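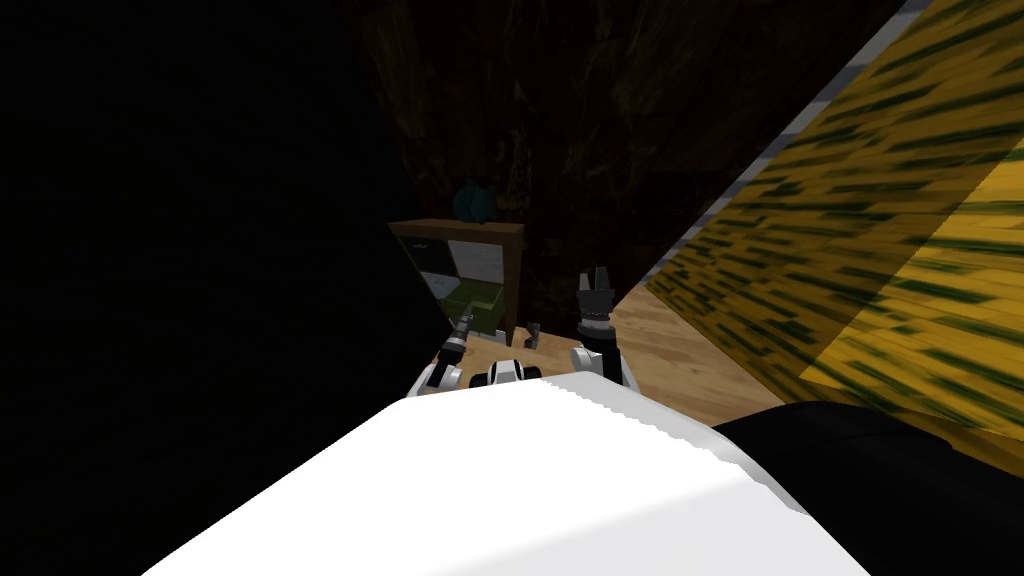 Simulated view, looking down past the white body panel toward the cabinet.

**Subject:** Re: Coltima tariff filing, diesel surcharge

On August 27, 2025, Sanaa Bensaid wrote:

> The Coltima filing moves the diesel surcharge from a quarterly to a monthly reset. Does the April base price still apply, or is it replaced at each reset?
>
> Also, Kamel lists 1,465 accounts on the reduced rate. Are farm accounts in that number?

The April base stays. Only the surcharge resets, and it is computed against the Cetton depot price on the last business day of the month. See section 2 of the filing.
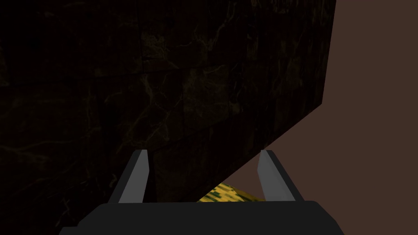 Farm accounts are included if they were registered before the base was set. Later ones pay the full rate until the next review — Clindetti reads this differently, and its tables should not be used for comparison.

One correction to my earlier note: the notice period is 14 days, counted from publication. I had it counted from receipt. Invoices already issued are not affected.

I have not checked the heating oil schedule. It uses a separate base and was filed under its own docket.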